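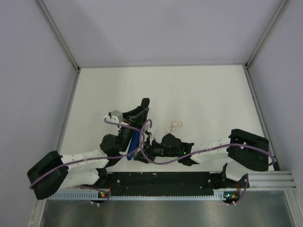
Minutes of the Plarkent Allotments meeting, September

Right, I've got the notebook again, so apologies in advance for the handwriting that became this. We kicked off at 7.40 in the back room at Huston Hall, with 20 of us squeezed in and a very welcome tin of shortbread doing the rounds.

Last meeting's minutes were agreed, apart from plot 51, which I'd put down as vacant. It isn't! It's been dug over and has leeks in. Sorry, plot 51.

Water. We spent ages on this. The tap by the bottom gate is still dripping and Balix have quoted for a new one with a proper lagged pipe. Most of us wanted it done before the frosts, a few thought we should try a new washer first (I was in the washer camp, for what it's worth). We voted and the new tap won, so I'll ring Balix and get a date. The supply goes off for winter at the end of next month as usual, so fill your butts.

Compost and manure. The stables at Ó Néill can let us have another trailer load, same as the spring one – very well rotted, and my courgettes loved it. It'll be tipped by the top hedge. Three barrows each to start with, please, then help yourselves once everybody's had a turn. Could whoever has the big green barrow bring it back?

Paths. The one between the sheds and the pond is getting slippery. There was talk of woodchip, then gravel, then woodchip again, and we ended up with woodchip. Bring a rake if you fancy helping.

Seed order. The list is pinned up inside the shed door. We need to spend 40 pounds to get the discount and we're nearly there, so do add your broad beans. I've put myself down for far too many sweet peas, as I do every year.

Bonfires. Still none before dusk, and none at all if the wind is blowing towards the houses. We've had one complaint and it was a fair one.

Any other business. Someone asked about keeping hens. There was a lot of enthusiasm and not much detail, so it goes on the list for next time, and I'll look up what our lease says about it.

We finished at 9.15 and stacked the chairs. Next meeting is same place, same time, and I'm bringing plum cake.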